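Metal shelving, secondhand: how to live with it

Black steel beams and silver rails turn up at every clearance sale, and they will outlast you, your garage and probably the house. What they won't do is arrive clean. A few habits learned the slow way.

Wipe before you build. Dust on a rough black finish hides in the texture and waits for your good shirt. A dry brush first, then a barely damp cloth. Start with a wet cloth and you've made paint.

Run a fingernail over every line you find on a beam. If the nail slides across, call it a scratch and move on. If it catches, look harder, and if you still can't tell a joint from a crack, that beam gets to hold up Christmas decorations and nothing with a pulse beneath it.

Polished rails want a soft cloth and a drop of light oil. Abdrehet's rule was "one drop," and I have met the people who use more. Their drawers slide beautifully and so do their socks.

Leave the plastic film down while you work. Old wrapping is ugly, crinkly and free, and it catches the grit that would otherwise travel to the kitchen. Tape the edges or you'll be wearing it by lunch.

Start every screw by hand and tighten none of them until all of them are in. My first unit, a Kekana, went up in 16 minutes and came down in rather fewer. The second took an afternoon and is still standing, with a slight lean I describe to visitors as Scandinavian.

Keep the spare screws in a jar with the name of the shelf on it. I own a jar marked "Dolo?" and it has not helped me once.

Heavy things go low. Paint cans, tile, the bread machine you were going to use. Lungile Modise wrote in to say she keeps hers on the top shelf, to discourage bread.

Go round again in October with a screwdriver. Cold garages loosen more than you'd think, and it's a decent excuse to be out there.
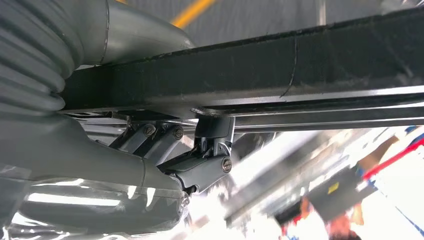 Page last changed: 27/04/2022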